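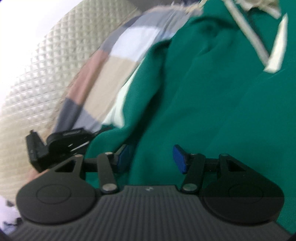

24/04/2024

Today I went to Kerkstead to speak about the stone for my aunt. She was 67 when she died in August, and the grave still has only the small marker from the funeral home. The man at the workshop was patient with me and put 3 samples on the counter. I did not know the English word for the border I wanted, so I tried to draw it: fine parallel ridges which spread wider apart toward the lower edge, the same as on the dark gray body between the two round black lobes. He understood at once and called it a fan border. It costs extra, but my cousins in Doriscombe have already agreed to share the price.

After that we talked about the words. I had prepared a long text and he told me that only 40 letters will fit on one side if we want them large enough to read from the path. So I must leave out the name of her village, or leave out "beloved." My mother wants both. I called her from the bus and we spoke for a long time, and she cried a little, and then she asked if I had eaten.

The stone will be ready in 2 months. I still have to send the spelling of her name in our own letters, and ask the cemetery office for the form.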